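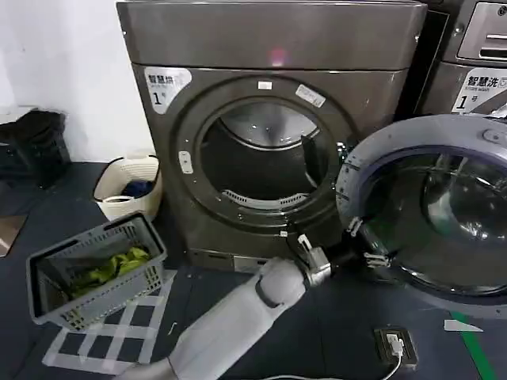
A large front-loading dryer with its steel drum on show.

Herkgate's old net loft has sold its first painting of the season, a view of the harbour at low tide by Uldis Mockus, who has been painting the same stretch of mud for longer than the town has had a roundabout. It went for £400 on the opening evening, to a buyer who asked whether it could be hung either way up. Mockus said it could, but the boats would look worried.

The show is called Slack Water and has 26 of his oils on two floors, most of them of the Fernard slipway. The largest is a view from the Pimentel steps, done on a board so heavy that it has been left leaning against the wall, where it hides a radiator and is said to be rather warm to stand near. The smallest could be posted with a second-class stamp.

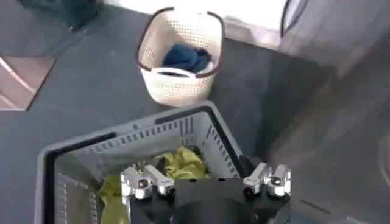 Yellow-green cloth in a grey plastic laundry basket.

Ülle Adomaitis, who hung the pictures, had hoped to put them in order of date. Mockus doesn't date his work, and when pressed he sorted them by what he'd had for lunch. They now run from light to dark, starting at the door.

Some 200 people came through in the first week, a good number of them in search of the ferry office, which moved out of the building years ago. Several stayed for a look and one bought a postcard.

Slack Water is open until the end of December, from 11am to 4pm. Entry is free. The upper floor is reached by a ladder-like stair, and visitors with large rucksacks are asked to leave them at the bottom, along with any opinions about the sky in the Clirnov pictures, which the artist has already heard.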